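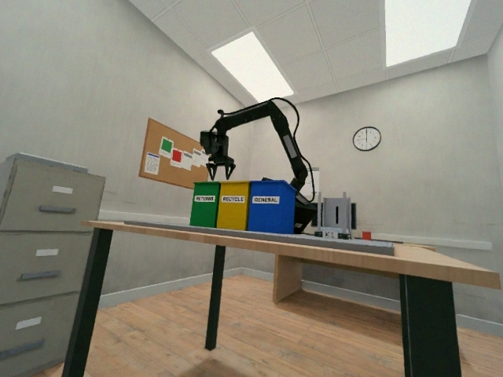
Subject: Re: chronic pain and night shift work

Hello all,

I have been reading this list since June but I write seldom, so please excuse me if some of this was discussed before. I want to answer Tamsin's message because I was in nearly the same situation.

Tamsin Kincaid wrote:
> My mother-in-law served 10 years as an army mechanic and now
> works nights at the depot in Boletdale. Her lower back and left
> hip hurt every day. The clinic in Stalbridge gave her a sheet of
> stretches and told her to come back if it gets worse. It did not
> get worse, it just did not get better. She has stopped doing the
> stretches and she will not go back. Has anyone here had any
> luck with getting a second referral? And does anybody know if
> the warm water group still runs?
>
> Tamsin

First the practical part. The warm water group still runs, but it moved from the old pool to the Flateven center. It is now 2 times a week, in the late morning, and I think this is a good hour for somebody who works nights, if she can sleep a little later in the day. You don't need a referral for the group. You need a short form signed by any doctor or nurse, and the form is valid for one season. The changing room has a bench and a rail. The steps into the water are a bit steep on the left side, so she should use the right side if her left hip is the bad one.

About the second referral: yes, I got one, but it was slow. My first visit ended the same way, with a sheet of paper. What helped me was that I wrote down for four weeks what I could not do because of pain. I did not write a number for the pain. I wrote things like "could not put on socks standing" or "stopped the car to walk a little on the way home." When I showed this to the nurse she read all of it and asked me many questions, and after that I was sent to the pain clinic at Wannasri House. The wait was long. Please ask them to put her on the list for canceled appointments - I was called on a morning when I had just come home from work, and I went there without sleeping.

I also stopped the stretches, so I understand her. They were too many for me. The physiotherapist at Wannasri House let me keep only three of them, and I do these before my shift, when the body is less stiff. I can't say if the same ones would be right for your mother-in-law. It depends on the hip, and somebody should examine it.

One more thing about service. On the first form I did not mention my army years, because I thought it was too long ago. The second doctor asked about it and he wanted to know about lifting, boots and one old fall. He said it should be in the record. If she has left this out, as I did, she could bring it up herself.

The bus from Boletdale to Flateven is number 50, and it stops 200 meters from the entrance. The road there goes uphill, so maybe she prefers to be driven on the first day.

I don't have the new phone number of the group here with me, it is at home on the form. I will send it tonight after 10, or Tamsin can write to me off list if she needs it sooner.

With best wishes to her,
Jintana Jitpraphai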